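Cuaderno de taller, célula Brumside
1/2/26

Entrada para quien coja la célula después. Toca revisión de la pinza: forro de los dedos, tornillería de la muñeca, cámara y cero de apertura. No se toca el brazo ni la base.

Estado al llegar. La célula estaba parada con el programa de Fikine cargado y el contador de ciclos en 954 desde el último cambio de forro. Sin alarmas en pantalla. En el registro había tres avisos de "apertura fuera de margen", todos del mismo turno y todos al volver a la posición de reposo. Ninguno paró el ciclo, se rearmaron solos. Apunto esto porque en la hoja de la puerta no salía nada y alguien tuvo que verlos pasar.

Antes de desmontar nada hice una vuelta en manual con el bloque de pruebas, a velocidad reducida, para tener una referencia de cómo agarra antes de tocarlo. El bloque es el de siempre, el negro con cinta transparente por encima. La cinta ya está para cambiar: en las dos esquinas de delante está rota y levantada, y con los brillos cuesta ajustar la exposición de la cámara de muñeca. No la cambio hoy. Si cambio el bloque y los dedos el mismo día luego no sé a qué achacar una diferencia. Queda en pendientes.
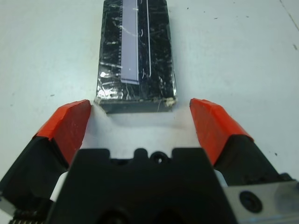
Aproximación al bloque en la mesa, dedos con forro naranja.

Desmontaje. Aire y tensión fuera, candado puesto. Soltar primero el dedo derecho, que es el que deja sitio para la llave, y después el izquierdo. Al revés también se puede, pero la llave roza con el cuerpo de la pinza y el tornillo sale torcido. Los tornillos de los dedos van a la bandeja pequeña, los de la placa a la otra. No mezclar, se parecen y no son iguales de largo.

Forro izquierdo: alguna rozadura por la cara interior, sin corte. El borde un poco deshilachado. Forro derecho: arrugas donde dobla el material en la punta. La última vez lo puse yo y tiré demasiado poco al doblar. Con la uña no se mueve, pero apretando fuerte el pliegue cede algo. Me parece suficiente para explicar parte de los avisos de apertura: si el pliegue se aplasta de una manera distinta cada vez, el cero baila.

Quité los dos forros. El adhesivo del izquierdo salió entero; el del derecho dejó restos en la cuña y hubo que pasar la rasqueta de plástico y luego alcohol. La rasqueta metálica no, que la pieza marca enseguida. Dejé secar los dedos en el banco Thomas mientras miraba el resto.

Tornillería de la placa. El tornillo negro grande de la placa gris tenía la marca de pintura girada respecto a la placa, poco, pero se veía. Lo aflojé del todo, limpié la rosca, fijador nuevo (el azul, una gota) y par según la hoja de Murnik. Marca de pintura nueva en blanco. La anterior era amarilla; he quitado la amarilla para que no haya dos. Los demás de la placa estaban en su sitio y no los he tocado.

Muelle: limpio, espiras juntas, sin óxido. Le he pasado un trapo seco. No engrasar, que la grasa acaba en la mesa.

Cuerpo de la pinza: soplado con aire a baja presión desde arriba. Salió polvo y un trocito de cinta transparente que casi seguro es del bloque. Otro motivo para cambiarle el forro al bloque cuanto antes.

Mesa: tenía unas motas oscuras pequeñas. Limpia con paño húmedo.

Forro nuevo. Patrón de papel en la carpeta de la célula, versión con la pestaña larga. Cortar los dos a la vez, con la misma pasada de cúter, para que salgan iguales. Presentar en seco. Empezar por la cara interior, que es la que trabaja, alisar hacia la punta y doblar al final. El doblez queda por fuera. En el derecho esta vez he tirado del material con los alicates de punta plana al doblar, y la punta ha quedado mucho más lisa que la otra vez. Veinte minutos con la mordaza de espuma, sin calor. He guardado los forros viejos en una bolsa con la fecha, en el cajón de abajo.

Montaje. Izquierdo, derecho, par de apriete, comprobar a mano que los dos recorren lo mismo. El izquierdo iba un pelo más duro que el derecho al principio del recorrido; lo solté, limpié el asiento y lo volví a montar. Ya va igual.

Cero de apertura. Cerrar sin pieza hasta contacto, leer, abrir, repetir. Aquí me equivoqué en la primera pasada: tenía cargado el perfil de agarre normal y no el de calibración, así que la fuerza de cierre era más alta y aplastaba el forro. Los valores salían muy estables y muy equivocados. Lo vi al comparar con la hoja de la última revisión. Perfil cambiado en Fikine (menú de herramienta, no el de programa), cero repetido, lecturas dentro de margen. He puesto una pegatina en la consola que dice PERFIL CAL antes de cero. Si molesta, moverla, pero no quitarla.

Prueba de agarre. Primero en vacío, 20 aperturas y cierres seguidos, sin avisos. Luego con el bloque: coger de la mesa, levantar, mantener, dejar. La fuerza la dejé en el valor de fábrica de Murnik y no en el que teníamos nosotros, que era más alto. Creo que lo subimos en su día para compensar un forro gastado y nadie lo volvió a bajar.
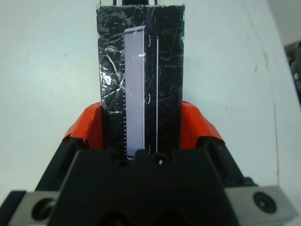
Con el valor de fábrica el bloque aguanta la parada brusca y el giro de muñeca. En el giro a tope, a velocidad normal, repetí varias veces mirando si la posición leída de los dedos cambiaba entre el principio y el final del movimiento, y el valor se mantiene. Así que se queda en fábrica. Si alguien necesita más fuerza para otra pieza, que haga un perfil aparte con otro nombre y no pise este.

Cámara de muñeca. Lente limpia con el papel de óptica. El soporte no tenía juego. He vuelto a hacer el ajuste de exposición con el bloque delante, y el problema es el que ya decía: la cinta transparente da unos reflejos que se comen parte de la tira clara, y según el ángulo las marquitas de al lado de la tira se leen bien o no se leen. Bajando la exposición se recuperan las marcas pero el cuerpo negro de la pinza se queda sin detalle, y el detector de Fikine usa ese borde para comprobar que los dedos están donde dice el encoder. He dejado un valor intermedio. Apuntado en la hoja de la cámara, fila nueva, para no perder el anterior.

Probé también a apagar la luz de techo de ese lado. Mejora los reflejos y empeora todo lo demás. Encendida otra vez.

Rodaje. Ciclo automático completo con el bloque, a velocidad normal, hasta 333 ciclos, puerta cerrada. Cero avisos de apertura. Uno de cámara hacia la mitad, "contraste bajo", que se rearmó solo. No es de los dedos. Lo dejo escrito por si vuelve a salir.

Al terminar, segunda revisión visual con todo parado: forros en su sitio, dobleces pegados, marca de pintura del tornillo sin girar. En el izquierdo ya hay una rozadura clara en la cara interior, normal para el rodaje. Contador de forro puesto a cero en Fikine y en la hoja de papel. En la anterior solo se puso en Fikine y hubo que restar a mano.

Pendiente:

Quitar la cinta transparente del bloque de pruebas y forrarlo de nuevo. Preferible un acabado mate. Hacerlo cuando los dedos lleven ya unos turnos, y repetir entonces la exposición de la cámara.

Pedir forro naranja, queda material para un cambio más y justo. El pedido va por Murnik, con la referencia que está pegada dentro de la tapa de la caja.

Pasar el patrón de papel a una plantilla rígida. El papel ya tiene la pestaña doblada y cada vez se corta un poco distinto.

Preguntar a Murnik si la placa admite arandela de seguridad en el tornillo grande. En su hoja no aparece, y es la segunda vez que lo encuentro movido.

Revisar los dobleces a media vida del forro. Si el derecho vuelve a arrugarse, en la revisión de marzo probamos a pegarlo empezando por la punta.

Célula devuelta en automático, llave en el cuadro, candado en su gancho. Las dos bandejas de tornillos vacías, comprobado.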